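Tasmont Annex, Stairwell and Exit Checklist
July round, walked by Capucine Bailly
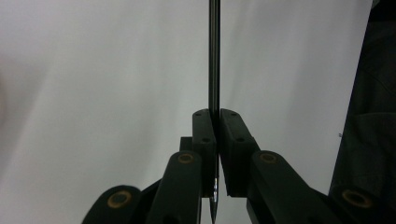 How often do the exit doors get tested?
Once a month, from the inside, with the lights off in the stairwell.

1. Door 212, push bar: PASS. Opens with one hand. Closes with a noise like a dropped piano.
2. Door 420, self-closer: FAIL. Self-closes eventually. I had time for a granola bar.
3. Emergency lights, Royer side: PASS, all lit at 90 minutes.
4. Handrail, second landing: FAIL. Wobbles. Also wobbled in the last three reports -- see my earlier comments, which have aged well.
5. Extinguisher tags: PASS. One is signed in green crayon, but it is signed.
6. Landing clear of storage: FAIL. Holiday tree is back.
7. Exit sign over loading door: PASS, if you like your arrows pointing left. The door is on the left, so fine.

Items 2 and 4 to Noémie Renaud for repair. Tree owner, please call me.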